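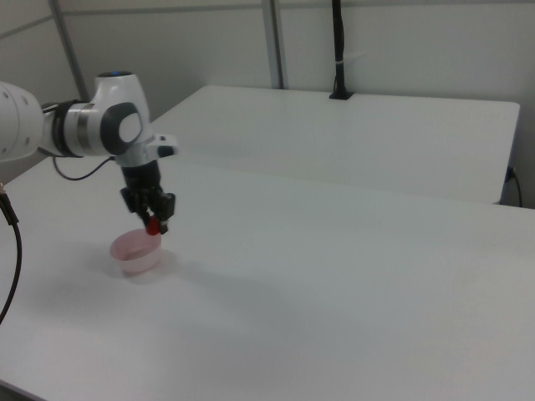

Gripper closed on a small red object, over the white table.

Andard Rental Kitchen Kit, 15 pieces: review

We rent a vacation apartment for a week every June and cook most nights. Rental kitchens are fine for coffee and toast. Past that you get one dull knife, a pan with the coating coming off and a can opener that hurts your hand. After a few years of buying the same cheap peeler in a different town, I paid $200 for the Andard kit and took it along.

This year's trip was 1,047 miles by car, with one night in a motel on the way out and two weeks split between a pair of rentals. The kit rode in the trunk under the suitcases the whole way and nothing in it broke or came loose.

What you get

The kit is a zip case a bit larger than a laptop bag. Inside are a chef's knife, a paring knife, a folding cutting board, a 10-inch skillet with a handle that comes off, a peeler, a can opener, a corkscrew, tongs, a spatula, a small grater, a set of measuring spoons on a ring, a strainer that folds flat, a dish towel, a silicone trivet and a bottle for oil. Everything has its own slot or strap. There is no printed list of what goes where, so take a picture of it with your phone before you empty it the first time.

The chef's knife is the best thing in the case. It came sharp and was still good enough for tomatoes at the end of the second week. The sheath is stiff and clicks on. The paring knife is lighter than I like, but I used it every day for fruit and cheese.

The skillet heats evenly on gas. On the electric coil stove at our second rental it took a while to get going and had a hot spot near the handle side. Eggs came off clean both places. The handle locks with a lever, and you should check that lever every time - it will feel attached when it is only halfway in. 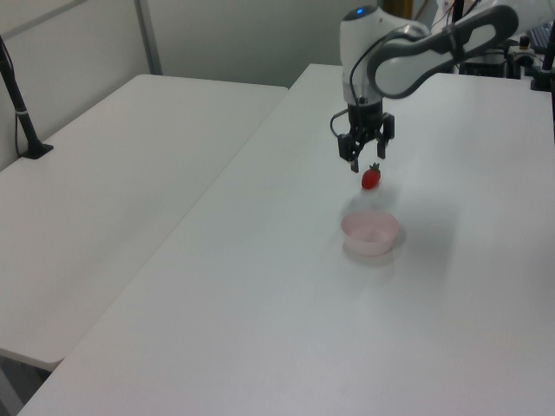 The cutting board is where Andard saved money. It folds down the middle, and juice gets into the crease. I rinsed it right after each use and it still held a smell of onion until I left it in the sun one afternoon. It also slides. A damp paper towel under it fixes that, but at this price I would like rubber feet.

The oil bottle does not leak. I carried it on its side, in a hot car, half full, and the strap around it was dry when we got there. The grater is too small to be much use for anything except garlic and a little hard cheese.

Using it in a real rental

Our first place was at Štěpánek, a small building with four apartments and a shared yard. The owner, Radomír Šťastný, keeps the kitchens cleaner than most, and he had a good stock pot and plenty of plates. What he did not have was a strainer. The folding one from the kit got used for pasta, for washing lettuce and for steaming beans over the pot. It holds enough pasta for three people. For four I had to drain in two batches.

On Saturday we had friends over from the apartment upstairs and I cooked for seven. The kit was not enough for that and is not meant to be. I borrowed a second skillet and used the rental's oven for the potatoes.

Cleanup is easy. Andard says the tongs, spatula, spoons and strainer can go in the dishwasher. The knives and skillet should be washed by hand. Let everything dry before you zip the case up, as the lining holds moisture and there are no vents in it.
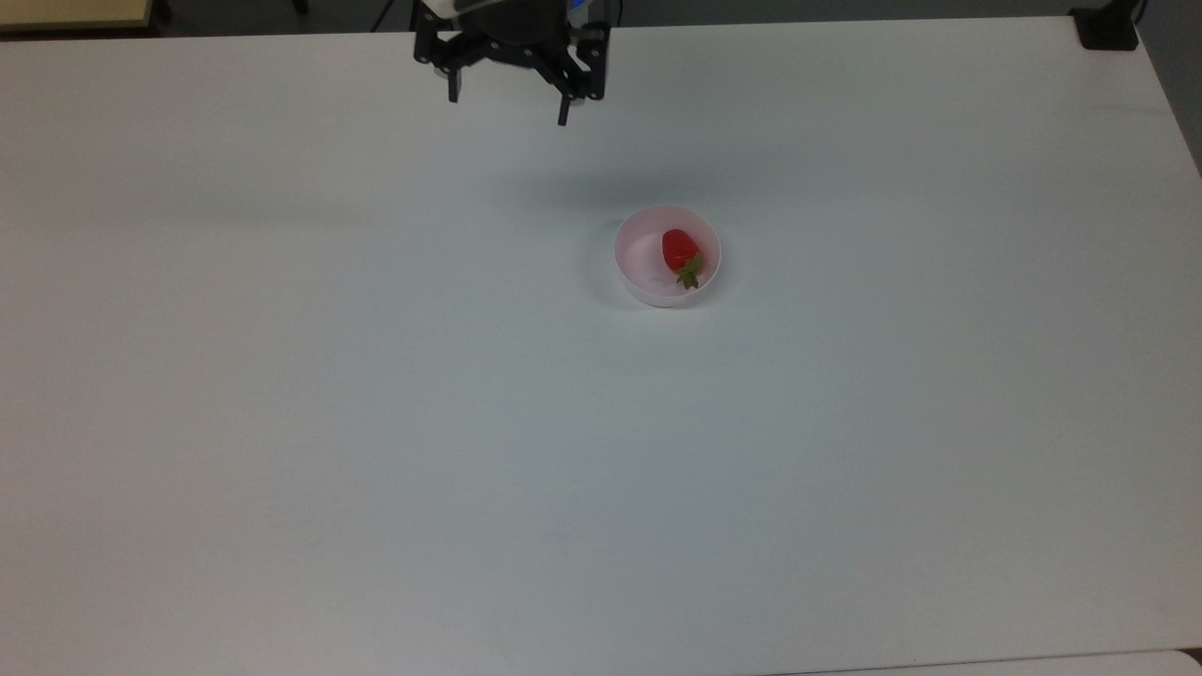
How it compares

I have also used the Vulledix travel set, which a cousin lent me last year. It costs less and weighs less. The knives are worse and there is no skillet, so you are back to using whatever is in the cupboard. If you mostly make sandwiches and salads on vacation, the Vulledix is the better buy.

Drillo makes a bigger kit in a hard box with a saucepan and four bowls. I looked at it in the store. The box takes up half a small trunk, and every rental I have stayed in had bowls.

If you are flying, remember that the knives and the corkscrew have to go in a checked bag. That pretty much means checking the whole case.

Good: chef's knife, strainer, oil bottle, sturdy zipper

Bad: cutting board, tiny grater, no vents in the case

Rating: 4 out of 5. I would buy it again for car trips, and I would pack my own cutting board.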